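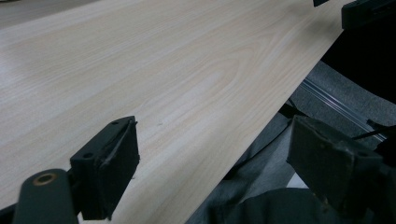 Pale grain with a few tiny dark specks near the middle.

Small parts box on a light wood table: mat or no mat?

Posted by grainline1836 in Workrooms & Storage, Sat 14 November

I sort screws, washers and beads at a table from Myklebust. The top is very light and shows every mark. I bought it in April, wiped it down once with a damp cloth, and have been nervous about it ever since. I don't know whether it is solid or veneer, and the paperwork doesn't say.
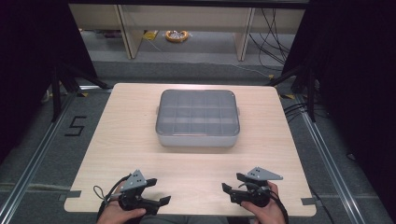 Sorting small parts means opening and closing the box all day and turning it to reach the far rows. My worry is grit getting under the base and scratching the top as it moves. The box sits straight on the wood near the middle of the table, and the rounded corners of the base are hard plastic. Do I need a mat, or is there something I can stick to the bottom?
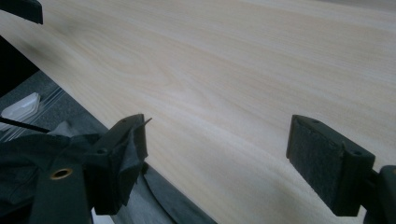
Another part of the grain, curved at one end and straighter toward the other.

Moteck_bench
Felt dots. Four of them, one near each corner, and lift the box when you want to turn it. Brush the table off before you start. Grit does the damage, and it will stick in felt too, so change the dots when they get dirty. I would not sand anything until you know what the top is — veneer can be thin enough to go through in a few strokes.

pollon9
just get a mat

drawerpull1050
A mat works but get a thin one with no rubber backing. I had a rubber one on a pale desk and it left a yellow patch that never came out. Mine is plain wool felt and I shake it outside every week or so. Screws don't roll on it either. Beads do sink in a bit.

grainline1836
Thanks. I'll try the felt dots first. The latches stick out past the sides, so I'll put the dots well in from the edge and check nothing catches.
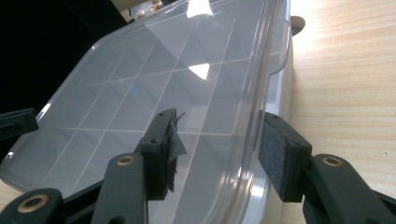 Clear lid over the dividers, with a latch tab on the side.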